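Visita ao laboratório de manipulação doméstica da Zuletti
Relato técnico, março

A Zuletti abriu as portas do seu laboratório durante uma tarde, a convite do projeto Issa, que avalia se um robô de dois braços consegue executar tarefas domésticas sem supervisão. Fui com Hadi Khoury, que trabalha com integração de células de montagem e tem pouca paciência para demonstrações. A maior parte do que vimos corre em simulação: uma casa virtual com balcões, armários, portas envidraçadas e objetos pequenos, na qual o robô é comandado e registrado a partir de câmeras próprias. 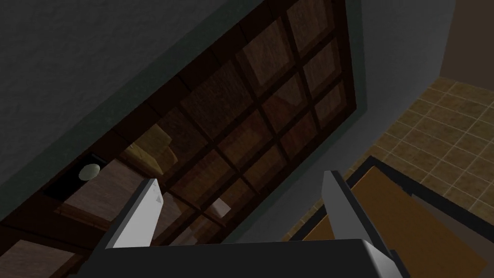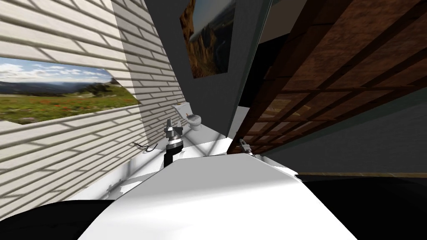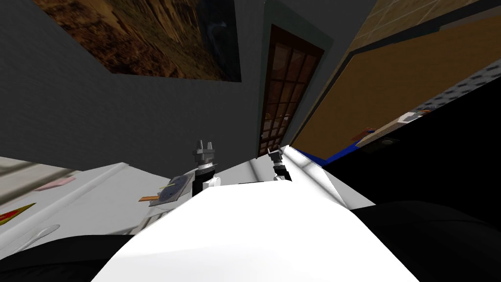 As três vistas são da mesma casa simulada: na primeira, uma garra aberta e um armário com porta de vidro; nas outras duas, as duas garras e superfícies brancas.

O que se mede

Tsion Chala, responsável pela avaliação, apresentou o protocolo. Uma tarefa é uma instrução curta (abrir o armário, levar um prato ao balcão, fechar uma gaveta) com condição de término verificável pelo simulador. O episódio termina quando a condição é satisfeita ou quando se esgotam 800 passos de controle. Não há pontuação parcial na tabela principal. Um prato pousado a dois centímetros da área permitida conta como falha, e a equipe mantém uma segunda tabela, interna, com o ponto em que cada episódio se perdeu.

O conjunto atual tem 462 episódios de teste. Perguntei quantos foram repetidos com outra disposição dos móveis. Resposta: uma parte, ainda não todos. É uma lacuna relevante, porque um controlador pode memorizar a posição de um puxador.

Portas de vidro e objetos finos

A porta envidraçada é um caso difícil por duas razões distintas. A primeira é de percepção: o objeto procurado é visto através da grade de madeira, com reflexos, e a estimativa de profundidade tende a oscilar entre o vidro e o fundo. A segunda é cinemática. Abrir a porta exige que a garra descreva um arco em torno da dobradiça enquanto a base se afasta, e um erro pequeno no raio estimado gera força lateral no puxador. Édgar Huanca mostrou curvas de força nas quais o pico aparece sempre no primeiro terço do movimento.

Pratos rasos e ganchos de arame trazem outro problema. Com dois dedos paralelos, a peça deitada sobre o balcão oferece pouca altura útil de preensão. A estratégia em uso é arrastar até a borda e pegar por baixo, o que funciona melhor com pratos. Para arame, a equipe admite que o modelo de contato do simulador é pouco confiável — o gancho às vezes atravessa a ponta do dedo — e os resultados dessa classe ficam fora do relatório.

Tempo de execução

Levar um prato de um ponto a outro do mesmo balcão ocupa o robô por cerca de 20 segundos de tempo simulado. Uma pessoa faz o mesmo quase sem interromper o passo. Noreen Mughal, que cuida do planejamento de trajetórias, considera a comparação pouco útil para uso doméstico, já que a máquina poderia trabalhar com a casa vazia. Khoury discordou. Numa loja, argumentou, repor uma prateleira tem janela de tempo, e a lentidão entra diretamente no custo.

Também discutimos o uso dos dois braços. Nos episódios a que assistimos, um deles ficou parado na maior parte do tempo. A coordenação existe no controlador, mas raramente é acionada: segurar a porta com uma garra e retirar o objeto com a outra aumenta o risco de colisão entre os punhos, e o planejador prefere a sequência mais longa.

Transferência para o equipamento físico

A parte física da visita foi curta. A Zuletti mantém uma bancada com atuadores da Sternia, desligada durante a nossa passagem. Anselmo Betancur explicou que a versão anterior do controlador, de codinome Gamdale, foi transferida sem reajuste e falhou em quase todas as portas por causa do atrito das dobradiças. A versão atual varia atrito e massa durante o treinamento. Os números em bancada ainda não foram divulgados, e não insisti.

Estado atual

Para transporte de objetos rígidos em superfície desimpedida, o sistema me parece próximo de um piloto supervisionado em loja. Para cozinha, não. Armários com porta, peças finas e qualquer item encostado na parede continuam dependendo de condições iniciais favoráveis. Betancur ficou de enviar a tabela interna de falhas separada por tipo de móvel; pedi que incluísse os episódios interrompidos manualmente, que hoje não entram em nenhuma das duas contagens.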